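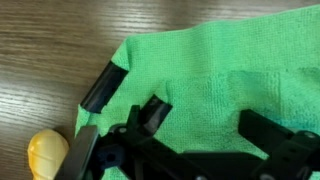

Subject: Re: [gripper-users] False grasps on soft goods, force threshold?

Hi all,

Great thread, and I think I can finally add something to it!

On the list, Định Tăng wrote:
> We see the same thing with towels. The Plirix driver reports
> object_held = true as soon as the motor current goes over the
> limit, and the arm lifts with nothing in the fingers. Has anyone
> looked at what the current is doing before contact with the cloth?
> Ours is noisy enough that I don't trust it.
>
> Also, which firmware are you on? We stayed on 248.

Same firmware, same fault. I logged 80 picks on the cloth task yesterday and 30 of them came back as held when the cloth never left the table. So I plotted the current against wrist height, and wow, there it was. The false ones all have the fingertips pushing into the tabletop through the fabric. The fingers drag as they close, the current climbs, and the driver takes that for a grasp. On hard toys we never go that low, so it never showed up.

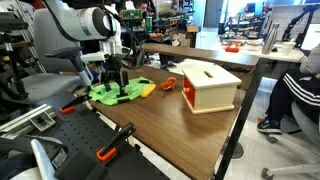
Fingertips down in the green cloth, toys and box off to the right.

The part that worries me more is what came after. On 3 of the false grasps the arm didn't lift at all. It kept pressing down until I hit the stop, and I never got a protective stop from the controller. I had assumed the Skosus limits covered this, but they only look at the arm joints, and our downward speed is so low that the joints hardly notice. Please check yours before you run cloth with people sitting at the table!

What I've changed so far:

- fingertip height floor raised by a few millimeters in the Kontogiannis config
- held flag is ignored until the wrist has gone up and the finger gap is read a second time
- timeout on the descend step, with a full stop if it runs out

The second one is my favorite, such a small patch and the logs are already so much easier to read. I haven't rerun the full set yet, so no numbers to brag about. The folded edges still give odd gap readings (a double layer looks a lot like a thin toy), and I'd love to hear how the Nanesberg folks deal with that.

Định, could you send me one of your noisy traces? I'd like to lay it over mine and see if the bump comes at the same height. I'll post the patch tonight once I've cleaned out my print statements.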